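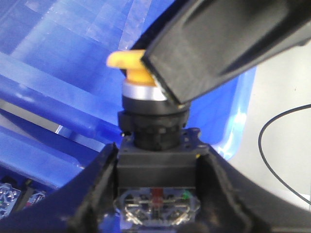

Selector switch, yellow-orange knob, clear contact block under.

FESTA HALL, MAC SUIBHNE ROAD - PRE-OPENING WALK ROUND
Date: 23rd August
Hirer: Flurar plant and craft sale
Capacity on licence: 200

Key: OK / ACTION / N/A

1. Front doors open fully, both leaves - OK
Left one drags on the mat. Mat moved back a bit.

2. Fire exits clear inside - ACTION
Kitchen side fine. Stage side had stacked chairs in front of it AGAIN. Moved them. Please put a sign up, I have asked before.

3. Fire exits clear outside - OK
Brambles coming over by the bin store, want cutting before winter.

4. Exit signs lit - ACTION
Stage side one flickering. Still readable. Needs a new tube or whatever is in it.

5. Extinguishers in place, pins in, tags in date - OK
All on hooks. Tags say April. Foyer one is hidden behind the leaflet rack, rack shifted left.

6. Emergency lighting, quick test - OK
Came on when tripped. Slow one over the toilets but it came on.

7. Alarm panel - OK
No faults showing. Zone card is faded, can hardly read it, needs typing out again.

8. Floor, main hall - ACTION
Loose board near the hatch, lifted about a finger's width at one end. Taped for today. Tape is not a repair.

9. Gangways between stalls - ACTION
Plan says 14 tables. Stallholders have pulled them forward to get more stock behind. Told them all to push back, went round again after and it was better. Measure it properly next time.

10. Trailing leads - ACTION
Urn lead across the walkway. Rerouted behind the counter. Extension reel by the raffle was half wound, made them unwind it all.

11. Kitchen - OK
Fire blanket there. First aid box low on plasters, no blue ones at all. Fridge seal tatty but shut.

12. Hot water, accessible toilet - ACTION
Far too hot at the tap. Notice put up. Arkton heater, thermostat wants looking at, do not just turn it off at the wall like last time.

13. Emergency cord, accessible toilet - OK
Was tied up out of reach, untied. Works.

14. Outside steps and ramp - OK
Handrail solid. Moss on bottom step, salt wont shift it, needs scrubing.

15. Car park - OK
Cones out. Disabled bays kept free, one van moved.

16. Gas bottles - N/A
None on site.

Open with actions to be done same day: 2, 9, 10 all done before doors.
Carry over: 4, 8, 12.
Board is the urgent one, no dance class on it till its fixed.

Copy to the hall folder, ref 563. Old sheets in the foyer drawer.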